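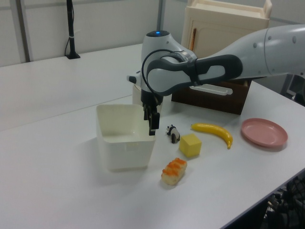 February, notebook 4, continued from previous page

Adhesive peel series, second round. Purpose: find out why the label stock from Nunier lets go of the polypropylene trays after cold storage when the same stock held through the fall. Nothing changed on our side that I can find in the log. Same trays, same applicator roller, same freezer.

Start 8:40. Room 21 C, humidity 34 percent by the wall gauge. The wall gauge reads low against the handheld one; I have used the handheld for everything below and it said 38.

Stock on hand:
Roll A, Nunier, old lot, opened in the fall, stored on the shelf over the sink
Roll B, Nunier, new lot, opened last week
Roll C, Puvano freezer grade, sample roll from Sombat

Strips cut 25 mm wide, 150 mm long, tail folded under at one end for the clamp. Substrate wiped with isopropanol, left ten minutes, wiped again dry. Two passes with the 2 kg roller, one each direction. Dwell 20 minutes before anything goes in the freezer. Last round I let the dwell run anywhere from 15 to 40 minutes depending on how fast I was cutting, and I think some of the scatter came from that. Timer on the bench this time.

Freezer set to -18. Probe says -19 in the back and -16 by the door. All strips on the back rack.

Peel at 180 degrees, 300 mm per minute, after one hour back at room temperature. Units are newtons per 25 mm.

Room temperature controls, no freezer:
A 11.2, 10.8, 11.5
B 10.9, 11.1, 10.4
C 9.6, 9.9, 9.7

No real difference between A and B. C is lower, as Puvano's rep told Sombat it would be.

After 24 hours cold:
A 10.1, 9.8, 10.3
B 6.2, 3.9, 7.0
C 9.4, 9.5, 9.1

B is bad and also inconsistent. The 3.9 strip lifted at the leading edge before the clamp moved. I am keeping it in the average but marking it. Failure mode on B is clean adhesive failure off the tray, no residue. A leaves a faint haze on the tray. C leaves nothing but pulls evenly the whole length.

11:15. Buppha asked whether the trays were from the same carton. They were not. Controls came from the open carton under the bench, cold strips from the new carton. So there is a second variable in there and I should have caught it. A and C went on new-carton trays too and did fine, so the trays alone do not explain B, but a release agent on the tray surface could hit one adhesive and spare another. Repeating B on both cartons before writing to Nunier.

Dyne pens, both cartons, after wipe: 36 wets out on both, 38 beads on both. Without the wipe: 34 wets out on the old carton, 32 on the new one. The new trays are a bit dirtier out of the box. The line does not wipe them. That matters more for the line than for this test.

Repeat of B, 24 hours cold, entered the next morning:
Old carton 6.6, 6.9, 6.1
New carton 6.4, 5.8, 6.7

Carton is not it. Lot B loses a bit under half its peel in the cold regardless of tray. Scatter is much better with the fixed dwell and all three strips laid flat on the rack -- the first set had one standing on edge against the wall, and I suspect that was the 3.9.

Coat weight check. Cut 100 by 100 mm squares, weighed, stripped the adhesive with heptane in the hood, dried, weighed again. A 19 grams per square meter. B 19. So they did not thin it out. Whatever changed is in the formula or the cure. Charoen thinks a different tackifier, with the glass transition pushed up. Plausible and we cannot test it here. Wandau has a DSC and charges by the run; asked Prasert to get a price for two samples.

Counter on the peel tester reads 1,198 cycles since the last load cell check. Sheet on the side says check at 1,000. Hung the 500 g and 1 kg weights: 4.90 and 9.82 N. Good enough, no correction applied. Reset the counter and initialed the sheet.

To do:
Write to Nunier with lot numbers and the 24 hour table. Leave out the first B set or footnote it.
Seven day cold set on A, B and C, new carton, unwiped, to match the line
Ask Sunee how much of lot B has already gone to packing
Heptane is down to the last bottle
Dwell at 20 minutes goes into the written procedure
Move the Nuchit ribbon samples out of the freezer, they are taking up the back rack

Seven day strips went in at 4:10 pm, nine total, labeled in pencil on the tail. The marker ink came off in the cold last time.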